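Waste and recycling at Murnwood: an interview with the building services team

Staff news, building services section

The quantity of drinks bottles passing through the Murnwood offices has been a subject of discussion since the staff forum in May. Haruto Ichikawa, Building Services Manager, and Anil Rao, who oversees the daily cleaning contract on behalf of Listus, met the editor of this newsletter to set out the present arrangements and the changes that staff may expect.
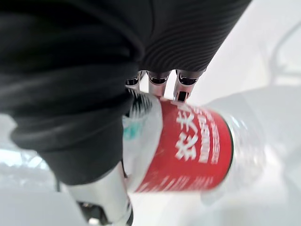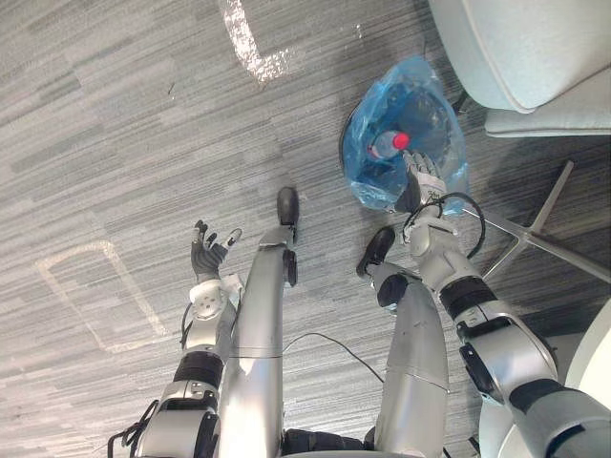

Bottles and the lined bins

Mr Ichikawa began with the scale of the matter. A survey of the upper floor, carried out over three weeks, recorded 429 plastic drinks bottles. Of these, 60 had been left on desks, window sills or the floor.

"We were pleased that most people were using the bins," he said. "We were less pleased with the state of what was in them. A good number of the bottles were half full, and that causes difficulty at every later stage."

Staff are accordingly asked to empty each bottle at the kitchen sink before disposal and to replace the cap. Mr Ichikawa acknowledged that earlier guidance had asked for caps to be removed. The contractor, Dorkero, now accepts bottles with their caps on, and the notices in the kitchens have been corrected. Labels may also be left in place.

Asked whether bottles should be crushed, Mr Rao replied that he had no strong view. "If somebody wishes to press the air out, it saves a little room. We do not require it."

Why the liners matter

Blue liners are used for plastic bottles throughout the building, and clear liners for general waste. Mr Rao explained that his team sort by the colour of the liner when the bags are brought down to the yard, and that the bags are not opened again on site.

"A single cup of coffee poured into a blue liner will spoil the whole bag," he said. "Dorkero are entitled to refuse it, and they have done so."

He asked that staff refrain from changing liners themselves. Spare liners had in the past been taken from the cleaning cupboard and fitted to whichever bin was nearest, with the result that general waste was collected as recycling for the better part of a fortnight. Anyone who finds a bin full or a liner torn should telephone the services desk on extension 19.

Care of the carpets

Several staff had written to ask why bins were being moved away from desks. Mr Ichikawa confirmed that the carpets were part of the reason. The manufacturer, Furukawa, recommends that spills be blotted promptly and without detergent, and the cleaning team had found a number of old marks beneath bins which had stood in one position for a long time.

"Bins will be placed at the ends of the rows, where they can be lifted and the carpet cleaned underneath," he said. "I appreciate that it means a short walk for some colleagues."

Mr Rao added that bottles left lying on the floor were a particular concern to the evening team, who work after the main lights have been lowered. He requested that all items be cleared from the carpet by the close of the working day. Boxes and bags that must remain overnight should be placed beneath a desk.

Forthcoming changes

The revised bin positions take effect on 25th February. A plan of each floor will be displayed beside the kitchen doors. Desk bins will be withdrawn on the same date, with the exception of those in the first aid room and the reception office.

Mr Ichikawa was asked whether the building might dispense with bottled drinks altogether. He replied that a second water dispenser had been requested for the upper floor and that a decision would depend on the plumbing survey. Staff remain free to bring in whatever drinks they choose.

Questions on any of these arrangements may be sent to the services desk in writing.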